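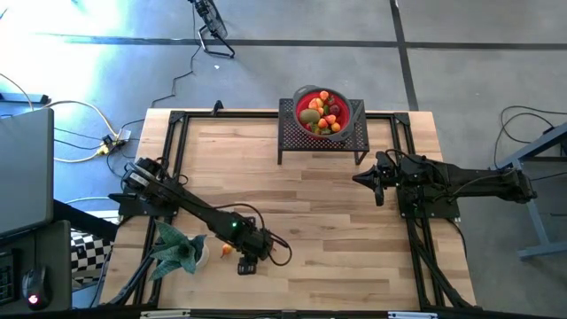
Summer Fruit at the Rendthorpe Kitchen Table

Weidong Cui keeps a page of table settings and fruit bowls on the Rendthorpe site, and this is the July set. Most of the fruit comes from the Wednesday market, and the rest from the Dong orchard, where apricots were 2 dollars a bag this month. The notes cover what went into the bowl and how it kept.

The bowl
Round and red, with a gray rim and a handle at the side. It looks like one of the collapsible colanders, a good shape for fruit because it is wide and not too deep.

The stand
Black perforated metal on short legs. It lifts the bowl above the tabletop and leaves more of the wood clear for other things.

Apricots
Six in the bowl, small, orange and yellow. Apricots bruise where they press on each other, so turn them once a day and eat the soft ones first. Any that are still hard can sit out at room temperature for a day or two.

Kiwi
One, brown and fuzzy, on the left side. A kiwi ripens faster next to other ripe fruit. If you want it to last, move it to the refrigerator.

Plum
One dark purple plum, near the top right of the bowl. The dark skin sets off the apricots. The variety sold at the market is Zula, which is sweet near the skin and sour at the pit.

Leaves
A few green ones tucked in between the fruit. Real leaves curl by evening -- change them daily or leave them out.

On the table
A single small orange fruit, set down beside the plant. One loose piece is enough. More than that and the table starts to look unsorted.

The plant
Pointed, striped green leaves in a white pot, something like a small snake plant. Snake plants need very little water, and they do well a few feet back from a window.

The tabletop
Light, blond wood with the planks running lengthwise. Wipe up juice right away -- apricot leaves a mark on pale wood.

The August set will have melons and the first figs. Earlier months are in the Primilura album, 84 pictures so far, sorted by season.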